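Service Robots in Practice
Unit 4 notes: Planning the Buy
Handout version May 21, 2021

Okay, so last unit we talked about what a home robot can be asked to do. This unit is about money, and I promise it's more fun than it sounds (I used to do purchasing before I taught, so I'm biased). Your project is to write an equipment plan for a small kitchen-task lab, and these notes cover the parts people always ask me about in office hours.

Start with the task and work back to the arm

Every year I get plans that open with a robot somebody fell in love with on a website. I get it, I do it too! But write the task down first. "Put a bottle away in the fridge" already tells you a lot: you need reach past an open door, a gripper that can hold something narrow and smooth, and enough clearance that the arm doesn't bang the door on its way in. Write those down as requirements and then go shopping.

We'll be using the Bralemano kitchen for the whole unit. It's a simulated kitchen with a fridge, cabinets and a bunch of small objects, and it runs on the lab machines. You'll each get a login. Please don't install it on your own laptop unless you have lots of disk space and patience.

Why simulate before you spend

Back when I was putting together my first lab plan, I ordered the arm, then the table, then the fridge, in that order, and the fridge door opened the wrong way for where the arm was bolted down. Moving the mount cost us most of November. A few days in a simulator would have caught that, and I still think about it whenever I sign a purchase order.

So for this unit, you run the task in simulation first and you bring me what you learned. Look hard at the tight spots. Where is the gripper compared to the door? How much of the arm has to come into the opening? If you turned the fridge or moved the base over, would your reach requirement get smaller? A shorter arm is usually a cheaper arm, so that question is worth real money in your plan.

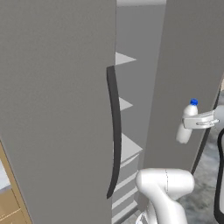 Fig. 4.1. Bralemano kitchen, fridge task: the gripper holding a white bottle with a blue cap.

When you do your own run, save a few views like this one and mark the places where you'd want more room. I grade on the notes you make, so scribble all over them.

What goes in the budget

The arm is the line everyone remembers. The lines people forget are the gripper (often sold separately!), the mount, the safety stop, shipping, the service plan, and the boring stuff like spare fingertips and things to pick up. I give every team a pretend allowance of 500 credits, and the price sheet is in the course folder. Two made-for-class suppliers are on it, Werutero and Andura. Werutero's arm is cheaper but the gripper is extra. Andura bundles the gripper and charges more for service. Run both all the way out to the end of year two before you pick one, please.

Keep 30 credits back as a reserve. Don't spend it on a nicer arm. I'll notice.

Also put in people time. If somebody has to reset the objects between tries, that's hours, and hours go in the plan. One team last year had a lovely plan with 81 hours of resetting and no line for it anywhere, so now there's a box for it on the form.

Rent, borrow or buy?

Quick word on this, we'll do it properly in class. If your task list is likely to change within a year, look at renting. If it's one task and you'll run it all the time, buying starts to look good. You can mix them too (buy the mount and table, rent the arm), and I'd love to see somebody try that.

To turn in

One page with your requirements, taken from your simulation run. The filled-in budget form, with both suppliers worked out. A short paragraph on which one you'd go with and what would change your mind.

Read the Liao case in the course folder before we meet, especially the part on delivery times, and bring a calculator.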